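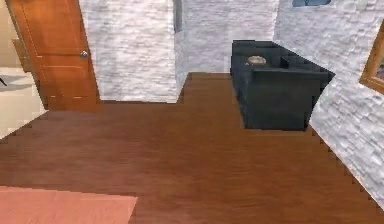 Grinon, 9 July 2023

Simulated apartments have become a product category. Gruler sells one of the better known packages: a set of furnished interiors, a physics layer, and a task suite in which a household robot must find small objects and bring them to a stated place. Our group has used it since March. My view is that the package is worth its license fee for navigation work and should not be bought for anything else in its current release.

The living room rendered at the top of this page is typical of what a policy gets to look at. There is a closed door with a round metal knob, a dark sofa with a small bowl on the seat, and a long stretch of plank floor. The edges where floor meets wall are stair-stepped and the stone texture is soft. Vendors tend to apologize for this sort of thing and then promise better graphics. I would leave the graphics alone. Low-resolution rendering is cheap, it lets us run many environments on one card, and a planner that needs crisp baseboards to cross a room has a problem that more pixels will hide.

My objection is to the contact model. Gruler treats a grasp as successful when the end effector comes within a set distance of the object and the close command is issued. A shallow dish on a cushion is a hard pick in a real home, given the soft support and the low rim. In the simulator it is scored the same as a block on a table. Doors are handled in a similar way: the knob is geometry, and opening is a state change. We trained on 20 layouts, and the pick scores told us almost nothing about what happened on hardware. The navigation scores did carry over.

The competing kit from Nogueira takes the other road. It ships with 6 layouts and a proper contact solver, and it is slow enough that two of our planned experiments were dropped. Buyers who care about hands should still start there.

Pricing makes the choice harder than it should be. Gruler bundles navigation and manipulation in a single seat license, so a lab that wants only the first pays for both. The manipulation benchmark is also the part featured in the sales material. I would like to see it split out, labeled as a task-planning test, and priced to match. The Movard add-on, which promises compliant surfaces, was not available to us for testing, and I would not budget on the strength of it.

We have renewed for navigation only, in the sense that we pay for the rest and leave it switched off.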